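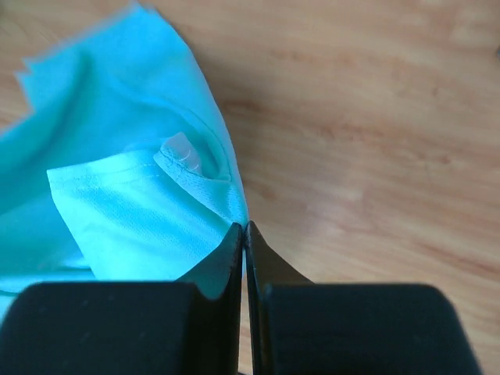 Folding by Hand, Recorded by Machine

An interview with the data lead at Nandau
November 6, 2022

Nandau rents the upper floor of a former print shop and uses most of it to record people operating robot arms. The recordings go to train a program called Flinska, which is meant to pick up a garment from a pile, spread it and fold it. The data lead, who came to the company from a commercial laundry, spent an afternoon explaining how the recordings are made and which ones get thrown away.

The collection began in February with a target of 3,000 usable episodes. An episode is one attempt at one garment, from the moment the arms leave their rest position to the moment the operator presses a pedal. The count on the day of the interview was 2,271.

"I would have liked to be done by now," the data lead said. "But we changed the rules in the middle, and 482 episodes went out because of that. They were fine as recordings. They just taught the wrong habit."

The habit had to do with where the operators grabbed. In the early weeks they were told to take hold of a garment anywhere and sort it out in the air. People are good at that. The program, trained on those episodes, would lift a shirt by the middle, let it hang and then wait.

"It had seen a hundred different ways to recover and it didn't settle on any of them," the data lead said. "So now we say, find an edge first. If you can't see an edge, move the cloth until you can."

Each operator sits in front of a pair of small arms that have the same joints as the large ones. Moving the small arms moves the large ones. The screens show the views from the wrists, and new operators are asked to work from the screens alone for their first two days, with a curtain drawn between them and the table. Some of them dislike it and ask to have the curtain opened.

"I understand that," the data lead said. "But the program doesn't get to lean over and look. If the operator uses something the cameras can't see, then we have an example with the reason missing." 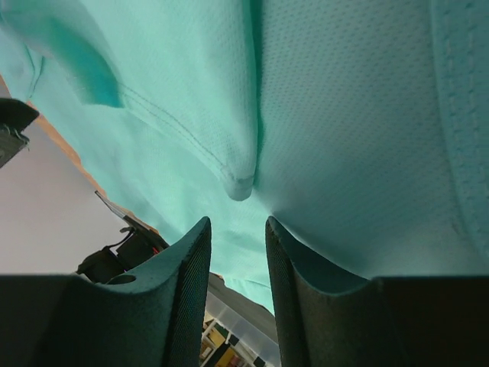 Sportswear has been the hardest category so far. Flinska did well on cotton dish towels within a month, and the team expected shirts to follow. Then they moved to the kind of thin knit used for athletic clothing, full of tiny holes, and the success rate fell. A hem on a shirt like that can roll itself into a tube, with the two rows of stitching running along it, and from close up the tube looks much like a sleeve. The data lead said operators confuse the two as well, and that the notes they type after each episode are full of corrections.

"We keep the ones where the person gets it wrong and then fixes it," the data lead said. "We keep them if the fix is clean. If they poke at it for a minute, no."

Deciding what counts as clean takes up much of the week. Every episode is watched by a second operator, who marks it keep, discard or ask. The "ask" pile stood at 182 when we spoke. The data lead goes through it in the mornings, usually at double speed, and slows down when the fingers close.

"A common one is a pinch with hardly any cloth in it. It holds for the lift and slips on the turn. Do I want that in there? If the operator notices and goes back for a better grip, yes. If they get lucky, I take it out."

Garments are bought secondhand in lots. Stained or worn items stay in the set, and so do things with loose threads, on the grounds that customers will send in the same. Tags are left on. An early plan to cut them off was dropped when one of the engineers at Ugwu, the company that trains the models, pointed out that a tag often tells a person which end of the shirt is the collar.

Nandau's first customer is expected to be Lirkier, a linen and uniform service with two plants. The contract covers towels and plain shirts. The data lead would not discuss the price, and said only that the folding has to be good enough to go into a bag without someone doing it over.

I asked whether the operators worry about training their replacement. The data lead took a while to answer.

"A couple of them have asked me that. I folded for six years, so I don't tell them it's a silly question. What I tell them is what we have funding for, and that runs through the shirts. After that they want to do fitted sheets, and I have no idea how we're going to do fitted sheets."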